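Deciding Between a Resale Home and a New Build: Notes From Our Search

By Rosalind Van Dusen

When my husband and I began looking for a house in Killbridge last October, we assumed that we would buy an older property. We had rented in the town for nine years, we knew the streets near the river, and we had a settled preference for houses with established trees. A new build was not under consideration. The purpose of this post is to set out how that position changed, and which questions I would recommend that other buyers raise early in the process.

Our agent, Lizelle Van der Merwe, asked us at the first meeting to prepare a written list of requirements. We were to divide it between matters that could be altered after purchase and matters that could not. Paint, fixtures, and most flooring belong in the first group. Lot orientation, ceiling height, the position of the stairs, and the distance from the garage to the kitchen belong in the second. We found that most of our early disagreements concerned the first group, and we agreed to set them aside until we had a contract.

The resale homes we visited were attractive, and two of them were serious candidates. The first, on Venter Street, had a deep porch and a formal dining room, but the inspection report identified a sewer line that required replacement along its full length. The seller declined to contribute to the cost. The second had been extended twice, and the later of the two extensions had no final permit on record with the county. Lizelle advised us to withdraw unless the matter was resolved before closing, and we did so.

It was at this stage that she suggested Brolldale, a community then under construction on the east side of town. The builder offered three floor plans, and we were drawn to the one called the Sinier. It is a single-story layout with the bedrooms grouped on one side of the house and the kitchen, dining area, and living room on the other. A short hallway separates the two halves – a modest feature on paper, but one that matters a great deal in a household where one person works late and the other rises at five in the morning.

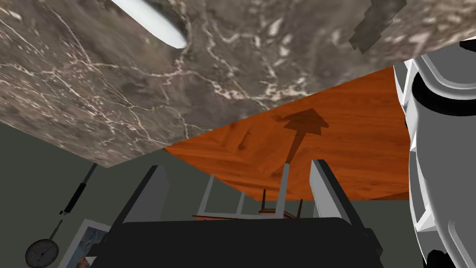
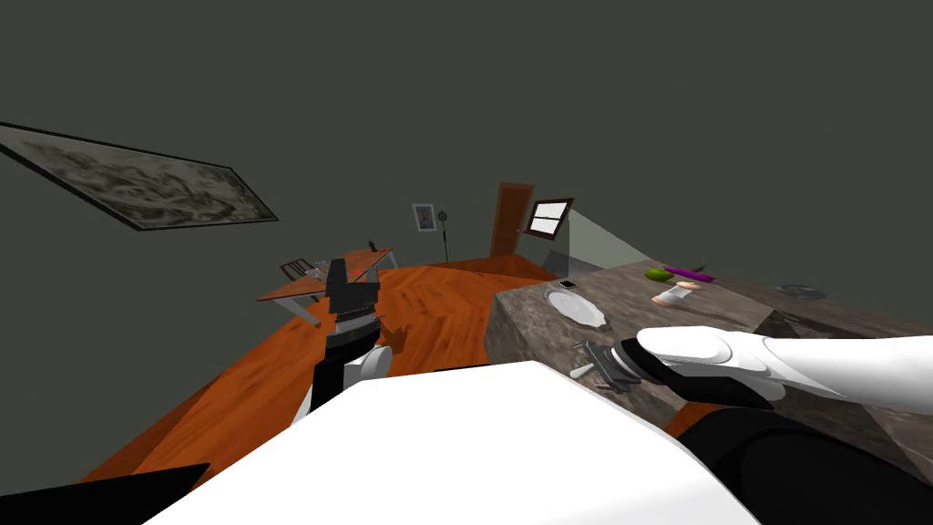
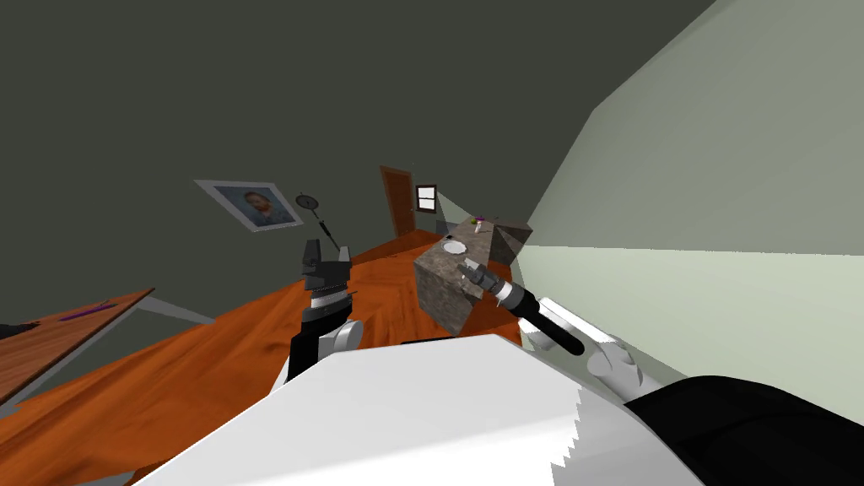
Computer-rendered interior views, with wood and stone surfaces.

The sales office was managed by Kagiso Khumalo, who answered our questions with patience over several visits. I would encourage any buyer to request the standard features list before touring a furnished model. The model at Brolldale contained a considerable number of upgrades, and the difference between the base price and the price of the house as displayed was substantial. Once we had the list in hand, we were able to walk through the same rooms a second time and form a more accurate view of what we would be buying.

Our lot is number 293. It is slightly narrower than its neighbors, and it was offered without a lot premium for that reason. The rear boundary faces north, so the patio is shaded for much of the afternoon. We regarded this as an advantage in summer. My mother-in-law, who gardens, did not.

The following points arose during the contract stage and may be of use to others.

The deposit. Ours was payable in two parts, and the second part became nonrefundable once structural selections were signed. We had not understood this until our attorney, Thandeka Mkhize, drew our attention to the clause.

The association. Monthly dues cover the shared green space, the entrance lighting, and snow removal on the private lanes. They do not cover driveways. The full rules were supplied only on request, and they contain restrictions on fence height and on the parking of trailers.

Independent inspection. We engaged our own inspector, Eirlys Pritchard, before the drywall was installed and again before closing. The builder permitted both visits, but required written notice of each. Her first report noted missing insulation behind a tub and an outlet box set in the wrong location. Both items were corrected within the week.

Storage. The Sinier has no basement. The attic is accessible by a pull-down ladder, and the garage provides 1,064 cubic feet of usable space above and beside the vehicles according to my husband, who measured it on two occasions.

We closed in the spring and have now lived in the house through one full change of season. The hallway has proved its worth. The pantry is smaller than we would have chosen, and the west bedroom is warm in the late afternoon – a cellular shade has helped, and we intend to plant a maple on that side when the ground permits. The one-year warranty review is the next item on our calendar, and I am keeping a list of small matters for it in the kitchen drawer. At present it contains a sticking closet door, a hairline crack near the laundry room, and a doorbell that can be heard everywhere except the bedrooms.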